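Software Engineer, Manipulation Planning and Runtime
Hirano group, Idgate
Vasstead office, on site with two flexible days
Permanent, full time
Posted July 6, 2022

The short version

We write the software that tells robot arms where to go, and then the software that works out why they went somewhere else. We need one more person for both halves. You would join a group of seven, report to Bernd Hamann, and own a good piece of our motion planning stack within your first few months.

If you read "own" in a job ad and assume it means "be blamed for," you have worked in this field before and should keep reading.

What the group does

Our main product is Trevo, a runtime for tabletop manipulation. It takes in camera poses, joint states and a task description, and puts out trajectories that an arm can follow without hitting the table, the fixtures, or the other arm. Customers use it for sorting and handling small flat items: cards, labels, sample sleeves, thin boxes. Flat items sound easy. They have no height to speak of, they reflect whatever light you own, and they slide when you look at them firmly.

Trevo is C++ at the bottom and Python on top, with a layer in the middle that was supposed to be temporary in March of a year we no longer discuss. It has 188 integration tests. Of these, 101 run in simulation on every merge, and the rest need hardware and a person who is willing to stand near it.

What you would work on

Planning. The current planner is sampling-based with a trajectory smoother behind it. It finds good paths in open space and strange ones near a table surface. We want a better treatment of contact, so that coming down on a thin object is a planned event and stops being a collision we have agreed to ignore.

Two-arm scheduling. Right now the arms share a workspace the way siblings share a back seat. One gets a reserved volume, the other waits. It's safe and it's slow. Tsutomu Ikeda has a prototype that reserves space over time as well as volume, and he would like somebody to argue with about it, preferably somebody who has read the code first.

Perception handoff. You won't be training detectors, but you will be consuming their output, which means knowing what to do with a pose estimate that is confident, precise and four inches off. Glare is a regular contributor. So are markers that somebody has moved to make room for a box.

Calibration tooling. Our hand-eye calibration routine works well when run by the two people who wrote it. We'd like it to work for customers too. There is a command line tool, a half-finished interface, and a document called "calibration_notes_NEW_final" which you have our permission to delete.

Logs and replay. Every run records joint states, gripper commands, planner decisions and camera timestamps. Replay lets you step through a bad run at your desk. It needs better time alignment and a search function that is more than grep with a nice font.

A normal week

Most of it is at a desk. You write code, review code, and join a 20-minute meeting that does in fact stop after 20 minutes, as Bernd leaves. The rest is in the lab, where you run what you wrote on real arms and find out which of your assumptions were only true in simulation.
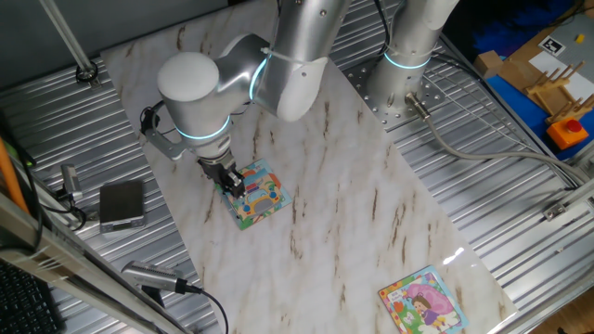
Everybody on the team takes a turn as bench lead, which rotates weekly. The bench lead runs the hardware tests, keeps the configuration files matched to what is bolted down, and decides who gets the arms when two people want them at the same time. It is the closest thing we have to political office.

There is no night or weekend on-call. Customers can open a ticket at any hour, and we can read it at nine.

What we need from you

Solid modern C++, and enough Python that nobody has to translate for you.

Experience with motion planning or control on a real arm. Industry, graduate school and a garage all count, provided you can tell us what went wrong and what you did next.

Comfort with transforms. You should be able to draw a chain of coordinate frames on a whiteboard and find the inverted one before lunch.

The habit of writing things down where other people can find them.

Good to have, but please apply without them: trajectory optimization, real-time Linux, multi-robot scheduling, or having maintained a build system and remained kind.

We don't need a particular degree. We also don't need a rock star, a ninja or a wizard. We had a candidate who listed all three and could not get the demo to compile.

How we hire

There are four steps, and we try to finish them in three weeks.

First, a 30-minute call with Bernd. He'll ask what you have built and you can ask him anything, including pay.

Second, a code reading exercise. We send you 130 lines of planner code with a real bug that we once shipped. You read it in your own time and tell us what you think. There is no puzzle about weighing coins.

Third, a half day in Vasstead with the team, including an hour in the lab pairing with Tsutomu on a small task. We cover travel. The arms run at reduced speed for this, and so do we.

Fourth, an offer or a no. Either way you get it in writing, and if it's a no we will tell you why in more than one sentence.

Pay and the rest

The salary band is sent with our first reply, before the call. Health cover starts on day one. You get 25 days of paid vacation, a training budget, and a desk by the window if you can stand the sun on your monitor. Relocation help is available, though we should warn you that Vasstead has one good bakery and it closes at two.

To apply

Send a resume and a few paragraphs about a robot that did something you did not expect, and how you tracked down the cause. Skip the cover letter. Use the form on the Idgate careers page and choose "Hirano group" from the menu. It is the last item in the list, for reasons that are alphabetical in some language.

Applications stay open until the job is filled. Questions about the work itself go to Tsutomu, and questions about anything else go to Bernd.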